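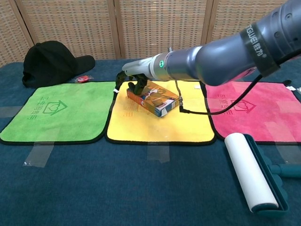 Riet Hendriks still has the call sheet from her first day on Dilside. It's folded into the back of a recipe book in her kitchen, and she gets it out before the kettle has boiled.

"Look at that, they've spelled my name wrong!" she says, delighted. "Two Ts. I was too scared to tell anyone, so I was Riett for the whole first season."

If you grew up with the show you'll know her as Connie, the ferry skipper's daughter with the terrible haircut and the even worse boyfriends. Hendriks played her for five years and 53 episodes, and I'll admit I watched a good many of them again before coming to see her. They hold up so well! The storm episode in particular, where she has hardly a line and you can't look at anyone else.

"I was seasick for that one," she says. "Everyone told me what a brave choice it was, playing her so still. I was trying not to move my head."

She hadn't planned on acting. She was working in a fabric shop and took a night class because a friend had paid for it and then got shift work. The teacher put her up for a small part in a touring play called Wasilewska, about a piano teacher and her lodgers, and she spent that winter going from town hall to town hall in the back of a van.

"I played the youngest lodger and I also did the doorbell," she says. "You had to get off stage, ring it, and get back on as if you'd been out in the rain. I learned more from that doorbell than from anything since. Timing, mostly. And wet hair."

After Dilside came a quiet stretch, which she talks about without any fuss. There were ads, a bit of radio, and a lot of auditions for mothers. She taught drama to teenagers and loved it, and she still takes a class when she can.

"They're so much better than we were," she says. "They've watched everything. You say, try it angrier, and they say, I thought she'd be past angry by now. And they're right, the little horrors."

Then there's Skadby, the film that brings me to her door. She plays a retired postie who goes looking for her brother in a town that doesn't want him found, and she's in nearly every minute of it. It was shot in 3 blocks, with long gaps between them, and she kept the character's coat at home the whole time so it would look properly lived in.

"I wore it to the shops. I wore it to the dentist. My neighbour asked if I was all right."

Her favourite scene is a small one, two people sharing chips on a sea wall, and neither of them says what they came to say. She thinks they did it in one go. I tell her it made me cry on a bus, and she claps her hands.

There's more on the way. In November she starts rehearsing a new play, and she's already marked up her script in green pencil, right through to the last page. She reads me a line from it, stops, reads it again a bit slower, and reaches for the pencil.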